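福赛斯中心“帮人穿衣”课程开到第二期，八月会增加新的时间

本站消息　5月5日，福赛斯（Forsyth）社区中心的穿衣照护课程开始了第二期。课程的内容听起来很小：怎样帮另一个人把胳膊放进袖子里，再把手从袖口拿出来。报名的人多数是在家里照顾父母或者伴侣的，也有几位刚刚到护理院工作。教室在中心的二楼，一共有11个位子，开课前一个星期已经满了。

负责课程的是艾尔莎·林赛（Ailsa Lindsay）。她以前在医院的康复科工作了很长时间，后来自己出来教课。她对记者说，很多家属第一次给病人穿毛衫或者卫衣的时候，最先遇到的困难是手指。手指会在袖子里张开，钩住里面的布，外面的人看不见，就继续拉，病人觉得疼，两个人都着急。

“衣服的袖子从外面看是一条很直的路，从里面看就有很多弯，”林赛说，“我请学员先把自己的手放进去，闭上眼睛，慢慢地走一遍。做过这个以后，他们拉袖子的力气会小很多。”

课程每次上课时间是50分钟，前面一段讲方法，后面的时间都是练习。第一课学有拉链的外套，第二课学套头的衣服，第三课专门学袖口。林赛认为袖口应该单独学。她的理由是袖口最窄，而且有弹性，衣服洗过很多次以后，有的袖口会变松，有的反而会变紧，所以在课上用的衣服她不买新的，都是从旧衣服里挑出来的。

她挑衣服有自己的标准。布料不能太滑，也不能太硬；颜色最好是灰色或者浅的颜色，这样皱褶容易看清楚；袖口要完整，线头要剪干净。纽扣很多的衬衫她放到后面再用。有学员提出想练习冬天的大衣，她回答说可以，但是要先把卫衣练熟。

在真人身上练习以前，学员先用假手练习。假手不会说疼，也不会帮忙，学员只能靠自己把袖子整理好。第一期的时候，有人觉得这样练习有一点奇怪，不过到了第二次课，大家已经习惯了，还会互相提醒：“你的大拇指还在里面。”

林赛教的步骤并不复杂。先把袖子从袖口往上卷起来，卷到肩膀的位置，卷成一个圈。帮助的人把自己的手从袖口伸进去，穿过这个圈，握住对方的手，像握手一样。然后用另外一只手把袖子一点一点地放过去，先过手指，再过手腕，最后过手肘。脱的时候顺序反过来，但是握手这一步也要做。如果一边的胳膊活动不方便，穿的时候先穿这一边，脱的时候后脱这一边。

她特别要求学员不要从外面捏着手指往外拉。她说这个动作很多人会不知不觉地做出来，看起来很快，其实手指关节受的力很大。布堆在手腕上面的时候也不要急，先停一下，把堆起来的布往肩膀的方向理平，再继续。
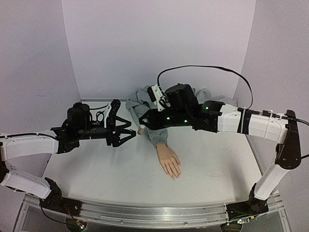
除了穿衣服的方法，课上也讲到怎么选衣服。珍妮·坦南特（Jeanie Tennant）是第一期的学员，她的母亲右手不能自己伸直，现在她回来给第二期的学员做助教。她带来了家里的几件旧衣服，告诉大家哪一件好穿，哪一件虽然漂亮，但是每天早上都要花很多时间。她的经验是袖窿要宽，袖子里面最好没有另外的衬里，袖口的罗纹不要太长。

“我以前给妈妈买衣服只看领子和颜色，”坦南特说，“现在我在商店里会先把手伸进袖子里面，店员有时候看着我，我就对他们笑一笑。”

她还说，母亲原来不喜欢别人给她穿衣服，会把手收回去。后来她每次动手以前先说一句话，告诉母亲现在要穿哪一边，情况慢慢好了一些。这个习惯也写进了第二期的讲义，放在第一页。

讲义由本地的小印刷店布里斯塔里（Bristari）印制，字比较大，每个步骤旁边留了空白的地方，学员可以自己写。第一期的讲义里有一页把左边和右边印反了，这次已经改正。拿到旧讲义的人可以到中心一楼的服务台换一份新的，不需要付钱。

福赛斯中心表示，第二期结束以后，课程会休息一段时间，八月再开始。到时候除了现在的上午班，还会增加一个晚上的班，方便白天要上班的家属。新的班里会加入穿袜子和穿裤子的内容，林赛说这两样她还在准备，因为坐着穿和躺着穿的方法差别很大，她不想讲得太快。

中心现在也在收旧衣服，作为课上的练习用品。需要的是成年人的卫衣、毛衫和有拉链的外套，请洗干净、晒干以后再送来，口袋里的东西请先拿出来。儿童的衣服、内衣和有破洞的衣服暂时不收。送衣服的时间是每个上课日的下午，放在服务台旁边的架子上就可以，写不写名字都可以。

有兴趣参加八月课程的读者，可以直接到中心服务台登记，也可以请家人代为登记。登记的时候，请说明您照顾的人是坐轮椅、卧床，还是可以自己站立，这样老师可以提前安排练习的内容。如果需要把被照顾的人一起带来，也请先告诉中心，教室旁边有一个安静的小房间可以休息，二楼有电梯。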